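Supper in Mekcombe used to mean the oven. Big one, on by four, kitchen like a sauna till bedtime. Then came July, and the heat that sat on the valley for most of the month, and people just stopped. Cold noodles. Tomatoes over the sink. One household on Osman Street ate cereal for 6 nights running and isn't sorry.

So what happens to home cooking when nobody can stand to cook? Quite a lot. More than you'd think for a town with 2 grocery stores and one stoplight.

First thing to go was the roast. Next, anything baked. What stayed was beans, rice, soup (yes, soup, in that heat), whatever could be left alone on a counter with a lid on it while everybody sat out on the porch.
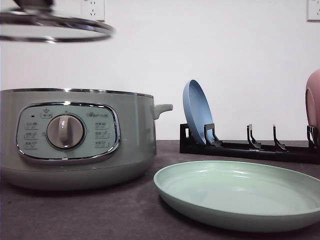
A reader on Osman Street wrote in to say soup was the only thing her kids would eat by the end, lukewarm, out of mugs, on the back steps, and that she has no plans to go back to plates before the fall.

Mugs came up a lot. So did eating late. Nine, nine-thirty, sometimes later. The Jukden, the diner by the bridge, moved its dinner hours back and kept them there. Busier than before, they say. The kitchen crew hates it.

Shopping changed too. At Cokier, the bigger of the two groceries, dried beans sold out, came back, sold out agian. Stock pots didn't move at all. Limes did. The store put a recipe card by the register for black beans with lime and raw onion, figured a handful would go. 171 went in a week.

It's a good recipe, by the way. Soak overnight. Cook till soft, salt late, squeeze the lime in at the table and not before. Feeds about 7, or one family with leftovers for the freezer.

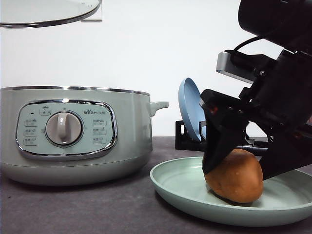 Leftovers being the whole point, really. Cook once, early, before the sun gets round to the kitchen window, then eat off it for days. Beans on toast. Beans cold with chopped egg. Beans mashed and fried, if you can face the stove for a minute. Old habits, most of them. Grandmothers here did it this way before air conditioning and somewhere along the line it got dropped.

Will it last? Hard to say. Nights are cooler now and a few ovens are back on, you can smell it walking up from the bridge. Peach cobbler mostly. But Cokier has reordered the beans, and the Jukden's late menu is staying up thru October at least.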